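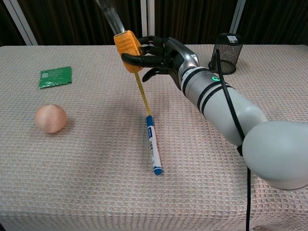
Jera waffle cloth, pale pinkish-beige, on the table. Plirel mesh pen pot at the back, sold separately.

Jera waffle table cloth – craft and desk weight

Back in stock. Sorry for the wait, the last delivery went in a fortnight and the next one sat at the port. £28 each, two sizes, one colour for now. The grey is due in June and we're not taking names for it yet, please don't email.

What it is: a table cloth with a waffle weave, made for desks, craft tables, kitchen tables that get used for everything. Small raised squares all over. Pens and brushes don't roll as far on it as they do on a bare top. Round things still need a bit of luck – a ball will sit if you put it down gently, knock the table and it's off.

Colour. We call it Shell. It's a pale pink leaning to beige, more beige in daylight, pinker under a warm bulb. Screens vary so if you're matching to curtains or a wall ask for a swatch first. Swatches are free, one per household.

Sizes
Small: desks and card tables.
Large: most four-seat kitchen tables, with a bit of drop on each side.
Measure your table before ordering. Returns for wrong size are fine but you pay the postage back.

Washing. Wash before first use, it comes up softer and tightens slightly. We've allowed for that in the sizes. 30 or 40 degrees, no bleach, no fabric softener (flattens the waffle). Line dry if you can. Shake it while damp and you can skip the iron. If you do iron it, inside out and not too hot or you'll press the squares flat and they take a couple of washes to come back.

Marks. Washable felt tip comes out with a normal wash. Permanent marker doesn't. Keep caps on when the pens are lying about, blue ink seems to be the worst for spreading and black is not far behind. Paint: get it under the cold tap before it drys. Glue: leave it to set, then pick off. Candle wax we have not tried.

Not suitable for hot pans. Not waterproof. Use a liner underneath if the table top matters to you, a spilt glass will go straight through.

Plirel pen pot

Black mesh, round, open top. Takes markers, pencils, scissors, a short ruler. Fine mesh so thin pencils don't poke out the sides. There's a small white sticker up near the rim, peel it off slowly from one corner and rub what's left with a drop of washing-up oil – washing-up liquid, sorry. Cooking oil works too, wipe it well after.

Will it mark the cloth? No complaints so far. Will it leave dents? It does press the waffle down a bit if it stands in the same spot for weeks. Move it now and then.

£8 on its own, no discount with the cloth at the moment.

Delivery

Sent from the Wener warehouse, usually in 2 working days. Cloths go in a paper mailer and fit most letterboxes (small), large one needs someone in or a safe place. Pots go boxed. Ordering both, they may come seperately.

Woven for us by Aryee. Order code for the Shell cloth is 1,844 on the old price list, put it in without the comma if ordering by phone.

Page last checked February 5, 2020.

Comments (5)

kitchentablemum
Had the large since last summer. Washed it more times than I can say and it's still square at the corners. Gone a shade paler, I'd say, which I like.

Guest
Is the weave the same both sides? Mine looks flatter on the back.

Wener shop
Flatter on the back, yes. Raised side up for pens, either way for dinner.

penpot_fan
Bought the pot only. Does the job. Bit light when it's empty and my cat has worked that out. Put some coins in the bottom.

Guest
Any chance of a round one?? Our table is round and the corners hang down to the chairs. Would pay more for it.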